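Practical Robotics 2: Handling Small Objects
Notes for Session 6: Comparing hand-held grippers
Course leader: Luana Cordeiro. Lab support: Nivaldo Bittencourt

Read these notes before you come to the lab. The marked exercise at the end is due back before the August break.

1. What we are comparing

In Session 5 you worked with rigid blocks. A block tells you little about a finger pad, as almost any pad will hold it. This week we move on to things that bend, squash or slide, and we use hand-held grippers, so that you choose the approach yourself and feel where it goes wrong. Hair accessories make a good set. They are cheap, light and awkward in different ways.

The objects fall into two groups for our purposes:

Soft: scrunchies and fabric ties. They fold into the pads and will forgive a poor approach angle. The usual fault is picking up two at once.

Narrow and stiff: clips and slides. There is little for the pad to touch, and the grip is easily lost if the fingers close off centre.

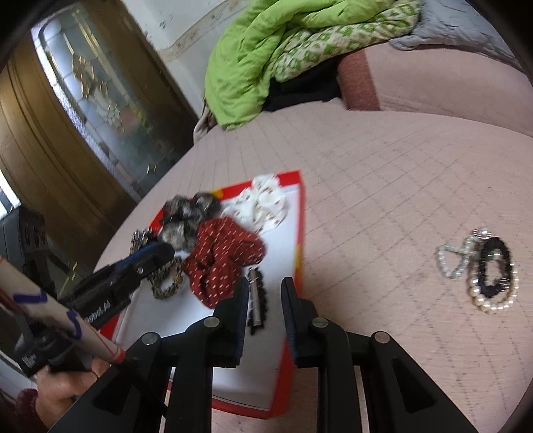
Figure 1. Two grippers at the box. The hair clip lies in the gap between the fingers of the nearer one.

2. Working with two grippers

When both tools go into the same container, agree beforehand which one moves first. The second gripper should either hold still or stay clear of the first one's elbows. Remember that the linkage spreads outwards as the fingers open, so the tool needs more room than the fingertips suggest. Students tend to watch the tips and knock the rim with the outer arms.

A quilted cover is a harder surface to work on than a bench. It gives when you press on it, so a fingertip can sink in before the pads meet the object. Lower the tool slowly and stop at first contact.

3. Gripping a clip

Approach a clip from directly over it, with the pads parallel to its long sides. Close until both pads touch, pause, then close a little more. Lift straight up. Turning the wrist during the lift is the most common cause of a dropped clip in the student logs.

Trim is a further difficulty. If one edge is decorated, the two pads may not be pressing on the same kind of surface, and the clip can roll. Note in your log which side the trim was on.

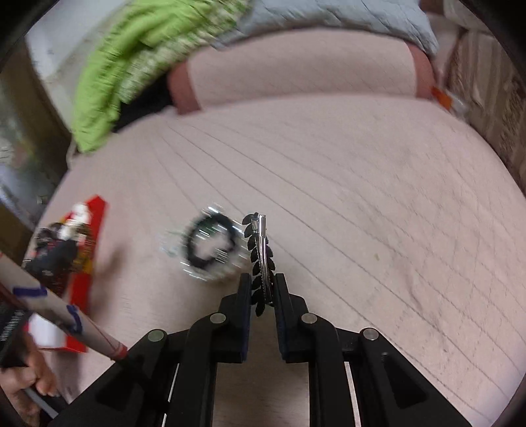

Figure 2. Clip held vertically between the fingers, with the row of black leaf-shaped beads along one edge.

In your own grips, check how far the clip stands clear of the fingers. A long free end acts as a lever, and a light knock on it can twist the clip in the pads. For placing it in a box this may be acceptable. For sliding it on to a card you would want to take hold nearer the middle.

4. Logging

Use the Zukalard log sheet. Each pair makes 200 attempts, divided equally between soft and stiff objects. Record the object, approach angle, result and type of fault (missed, slipped, double pick, rim contact). Record failed attempts as well. Last year's combined log has 731 entries and is on the course page for comparison.

5. Exercise

a) Give the success rate for each group of objects.
b) Name the commonest fault in each group and suggest one change to the pad or the linkage.
c) In no more than 8 lines, say whether a camera mounted on the tool would have helped you avoid that fault.

Questions about the log sheet go to Jussara Honorato. Spare pads are in the drawer marked Givton.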